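I went back to my old school in April for the reunion, and I am still cross about the plaque.

It's by the front doors, where the trophy cabinet used to be. It says the school was built for 400 pupils and that Evaristo Bassi, headmaster, "knew every one of them by name". I was there under Mr Bassi. He called me Linda for two years.

There were doughnuts, at least, and I'll admit I looked at those for longer than I looked at the plaque. 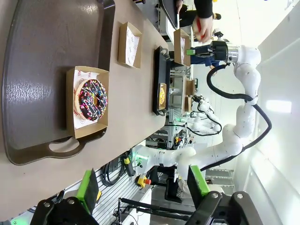
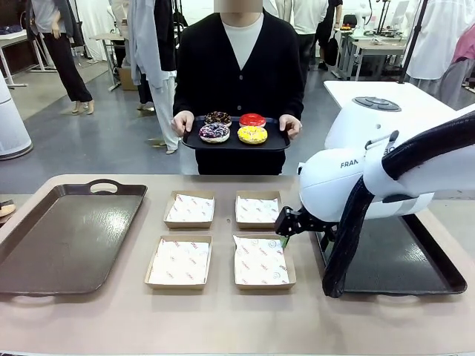

My trouble with the plaque starts with the number. By the time I arrived we had over 800 on the roll, with lessons in the dining hall and one lot always eating while another lot did fractions. Godelieve Smits, who taught us geography, used to say the building had been planned by someone who had never met a child. So which 400 did he know by name? The first lot? The well-behaved ones?

Then there's the story that he saved the school from closing. Folke Blomqvist told it again in his speech, with Mr Bassi marching into the council offices at Flemberg and refusing to leave. I've heard it told with rain and without. In one version he took a sleeping bag. I asked Folke where he'd got it from and he said Nives Gentile, and Nives said she'd always thought it came from Folke.

I did look in the old school magazines, which the library keeps in a box upstairs. The closure gets one paragraph. It says the council put the matter off for want of money – closing us would have cost more than leaving us open. Mr Bassi isn't mentioned, though there's half a page on his roses.

I don't say he was a bad head. He was fair about detentions and he let us have the radio on for the cricket. I'd have put that on a plaque quite happily.

Anyway, they are collecting for a second one, for the gym, and want £900. I've asked to see the wording first.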